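泡了四年的旧钢笔,终于把我教会了

博客荒了大半年,上一篇还停在四月,讲的是阳台上的薄荷。今天回来,想讲讲墨水。对,就是灌进钢笔里的那个墨水!最近几个月我满脑子都是它,朋友们已经不太愿意听了,只好写在这里。

事情得从一支笔讲起。四年前搬家,从抽屉底翻出一支老钢笔,牌子叫 Stirkine,笔帽上的字磨得只剩一半,我是对着灯光转了好几圈才认出来的。笔尖偏细,笔杆是深绿色,拧开一看,里面的墨干成了一层壳,黑里透着一点蓝。我当时什么都不懂,拿热水一冲,冲完就往里灌了一瓶文具店买的碳素墨水。写了两天,堵了。再冲,再灌,再堵。后来气得把它扔在杯子里泡着,一泡就忘了,想起来的时候水都蒸干了,杯底一圈蓝印子,到现在也没刷掉。

就这么断断续续地折腾,泡了干,干了泡。懂行的朋友看到这里大概已经在捂胸口了。热水不能用,碳素墨水不能进老笔,笔尖不能头朝下戳在玻璃杯底,这三条我全犯过。所以如果你手里也有一支家里传下来的旧笔,请先用凉水,慢慢来,换水换到不再出颜色为止。急不得的。我那支最后一次清洗,前前后后换了四天水,第三天早上笔舌里突然飘出来一缕墨,像烟一样在水里散开,我端着杯子在厨房站了好久,牛奶都煮溢了。

洗通以后第一笔写下去,我整个人都愣住了。原来它这么顺!之前那种沙沙的刮纸感全没了,线条出来是润的,横画收尾的地方会积一点点墨,干了以后颜色比别处深一层。我那天写了满满两页纸,写的全是自己的名字和菜谱,停不下来。

然后就掉进墨水的坑里了。

我先说颜色。以前我以为墨水就是黑、蓝、蓝黑,最多再加一个老师改作业用的红。现在桌上排着的有灰绿、茶褐、一种带点紫的灰,还有一种叫 Skyrme 的蓝,我真的要好好夸一下它。刚写下去的时候是很浅的一种蓝,像没睡醒似的,看得我心里一凉,以为买错了。过了几分钟再看,它自己沉下去了,变成一种很稳的、偏灰的蓝,笔画重的地方几乎发黑。同一个字里能看出三四层深浅来。我拿它抄了半本诗,抄到后面根本不是在看诗,是在看颜色怎么变。

茶褐色那瓶我也喜欢,但是挑纸。写在普通打印纸上洇得一塌糊涂,边上长毛,反面全透过去;换到稍微厚一点、表面光一点的纸上,立刻就像换了一瓶墨。这件事给我的震动很大。我以前总觉得字不好看是手的问题,笔的问题,从来没想过纸。你拿一支好好的笔,一瓶好好的墨,写在吸水的纸上,它就是会糊。反过来,几毛钱一支的圆珠笔,写在好纸上也精神。

于是又开始囤纸(你们看,坑就是这么越挖越大的)。目前用得最顺手的是 Prusham 的散页,米白色,没有格子,一包看着很厚,我写信特别费,没多久就下去一半。它的好处是干得不算慢。有些特别光滑的纸,显色漂亮极了,可是写完要等半天,我又是个爱用手蹭的人,右手小指外侧永远有一块蓝。去超市结账,收银的姑娘看了我的手一眼,问我是不是在学画画。我好高兴,差点就说是。

说到价钱,我得交代一下。我不是有钱乱花的人,买墨水是有预算的,一个月最多一瓶,很多时候买的是分装,10毫升的小瓶子,几个颜色换着试,喜欢了再买大瓶。这个办法我强烈推荐!一瓶整装的40毫升,听起来没多少,用起来才知道有多经写。我每天写日记,隔三差五写信,那瓶 Skyrme 从夏天用到现在,还剩一大截。要是一上来就全买整瓶,恐怕到退休都写不完。

最贵的一次是上个月给另一支笔换笔尖,花了1,050块。下单之前犹豫了一个多礼拜,购物车加进去又删掉,删掉又加回来。那支笔是 Prulley 的,买来就有点毛病,写竖画的时候老是断墨,写到一半没了,得回头补一笔。我试过换墨水,试过调角度,试过在指甲锉上轻轻磨(千万别学我),都没用。最后寄去修,师傅回信说笔尖裂了一条很细的缝,肉眼看不太出来,建议换。换完寄回来,里面夹了一张试写的小纸条,写的是"永"字,连着写了一排,每一个都不一样,每一个都好看。我把那张纸条贴在书桌前面了,比笔还宝贝。

讲讲写信吧,这才是我真正想说的部分。

有了好用的笔和纸以后,光写日记不过瘾,总想写给谁看看。我翻通讯录,给几个很久没联系的老同学发消息,问能不能要一个地址。大部分人的反应是"怎么了,你要结婚了?"我说没有,我就是想给你写封信。有一个过了两天才回我,只回了地址,什么都没问。我给她写了四页,写得乱七八糟,从天气写到我们高中门口那家卖鸡蛋灌饼的,写到后面自己也不知道在讲什么,就停下来,签了名,寄了。

将近三个星期以后收到回信。她用的是铅笔!说家里翻遍了只有孩子的铅笔,还是削得很短的那种。信写得比我好多了,讲她每天早上送完孩子,会在车里多坐一会儿,不听音乐也不看手机,就坐着。这些话我们在微信上认识这么多年,一句都没说过。我看完把信放在一边,去洗了碗,洗完又回来看了一遍。

现在跟我通信的有好几个人了,频率都很随意,有的一个月一封,有的一个季度都没动静,突然来一封厚的。我发现写信最妙的地方在于没法催。你把信投进邮筒,这件事就不归你管了。它在路上,或者丢了,或者到了人家还没拆,你都不知道。头几次我很不习惯,总想发个消息问一句收到没有,忍住了。忍了几回就真的不想问了,反倒多出一种很舒服的惦记。
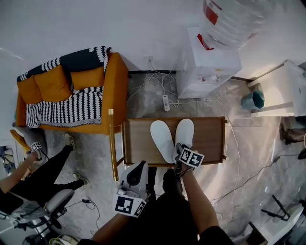 还有一个变化是我开始攒事情。以前看到什么好玩的,随手拍下来发出去,有人点个赞,这件事就过去了。现在看到好玩的,会想,这个留着写给谁。楼下桂花开了两茬,第二茬比第一茬香;地铁上有个小男孩抱着一颗大白菜,抱得像抱只猫;我妈学会了用语音输入,口音太重,发来的消息每一条都得猜。这些我都记在一个小本子上,写信的时候翻出来,哪一条给谁看最合适,心里是有数的。白菜那条寄给了铅笔同学,她回信说笑得岔气。

也有失败的。有一回我突发奇想,用那瓶带紫的灰写了一整封,写的时候觉得高级极了,结果对方说晚上在台灯底下根本看不清,第二天拿到窗户边上才读完。还有一回信封没粘牢,到的时候口是敞着的,好在信还在里面。再有就是下雨,我用的墨水大多不防水,信封上的字一见雨就开花,所以现在地址一律改用防水的笔写,里面随便怎么花哨都行,外面老老实实。

顺便回答一下之前有人留言问的几个问题,拖了这么久才答,对不住。

问新手第一支买什么的:买便宜的,买能换墨囊也能装吸墨器的,笔尖别太细。细尖看着秀气,可是墨水的颜色出不来,刮纸也更明显。先用普通蓝色写满一个本子,再去想别的。

问字丑能不能玩钢笔的:能!我的字就很丑,我同学说我的字像被风吹过。字丑一点也不影响看墨水,笔画歪的地方积墨还更多呢。

问多久洗一次笔的:常写的话我是换颜色的时候洗,不换颜色就一两个月洗一次。打算放着不用,一定要先洗干净再收,我那支 Stirkine 就是前车之鉴。

问怎么坚持写日记的:我没坚持,漏的日子多了去了。漏了就漏了,不补。有一天只写了三个字,"今天困"。过后翻到那一页也挺好的,颜色是茶褐,困得很有秋天的味道。

前几天闲着没事,把这个本子从头到尾数了一遍字,数到2,078就数乱了,水壶正好响,起来关火,回来就忘了数到哪一行,索性不数了。反正才写到三分之一。本子后面还空着那么多页,想想就开心。

接下来想试试自己调色。听说同一个牌子同一个系列的墨水混在一起比较保险,不同牌子的乱混会起沉淀,严重的能把笔堵死(我可不想再泡四年)。我打算先拿玻璃蘸水笔试,小碟子里滴几滴,混完放一晚上,第二天看看有没有渣,没有再往笔里灌。想调的颜色是雨后柏油路那种,灰里面泛一点蓝,又有一点点绿。试成了会放上来,试不成也会放上来,反正丑颜色也是颜色。

另外,如果有读者想交换信件,可以在下面留个邮箱,我会慢慢回。真的很慢,上一批留言我是攒到这个月才一起看的。还有谁家里有用不完的旧信纸,八九十年代那种带红条、抬头印着单位名字的,我特别想要,可以拿墨水分装换。那种纸很薄,洇不洇全看运气,可是写出来有一种说不出的味道,我外公以前写信用的就是这种,折起来是三折,最外面那一折总是留白。

好了,今天的信还没写呢,灌墨水去了。

2022年11月14日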